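Today I want to write a few posts on tendons. I study how they repair, and people ask me often why the Achilles takes so long when a cut on the finger closes in days.

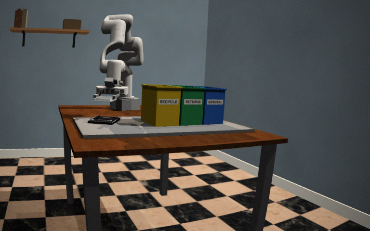 Nuanchan Phuthong

1/ A tendon connects the muscle with the bone. It is mostly collagen, packed in long parallel fibres. Between the fibres there are few cells and few blood vessels, so repair material arrives slowly.

2/ In the first days after an injury there is inflammation. Many patients are afraid of it, but the cells which come at this time clear the damaged tissue and call others to the place.

3/ Then the new collagen is made. At first it is mostly type III, thinner and laid in all directions, like hair in the morning. Later it is replaced slowly by type I, which is stronger.
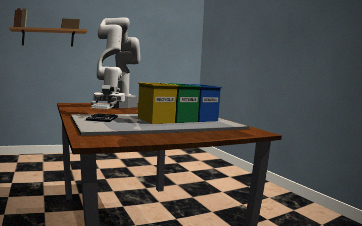 4/ The last stage is remodelling. It can continue for a year or more. The fibres turn in the direction of the pull, and for this they need some pull! Complete rest for too long is not good for them. How much load, and when, please ask your physiotherapist and not me.

5/ In our group at Stodach we look at tendon cells from 55 donors, of different ages. My colleague Sugiyama grows them on a soft gel and stretches it gently. I do the staining, on Tuesday mostly, and my fingers are blue until evening.

6/ Someone asked if tendons have stem cells. Yes, cells with such properties were found in them, but what they do in an adult after an injury is still discussed. I would be careful with clinics that promise you very much.

7/ Next time I will write about the place where the tendon enters the bone. It is my favourite tissue and I will need more than 9 posts for it, I am afraid.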